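Shoes and floors, quick list

Back after the March mud so here goes. Grit is what wrecks a wood floor, way more than water does.

Two mats, one outside one in. Shake them, dont just vacuum.

Felt or suede sandals: let the muck dry, then a stiff brush, one direction. No hot water. Grey marks come off with a white eraser.

Smelly footbeds, bicarb overnight, tap out in the morning.

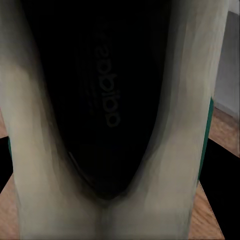
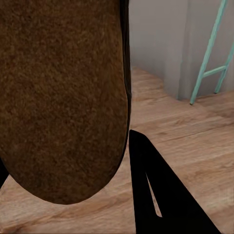
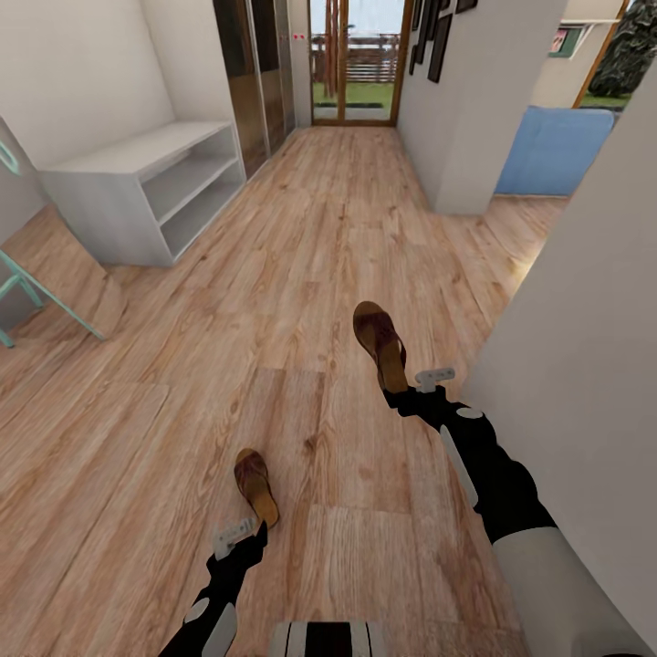

Last one: brown sandals in the hallway, oak-coloured planks.

Floor itself. Barely damp mop, along the grain, never across. Skip vinegar if its oiled. I use the Pryor soap, one capful per bucket, colour stays put.

Scuffs: tennis ball on a broom handle. Works on lino to.

Boot tray from Bruvdale, fill with pebbles. Rinse pebbles when they get grotty.

Updated 24 June 2025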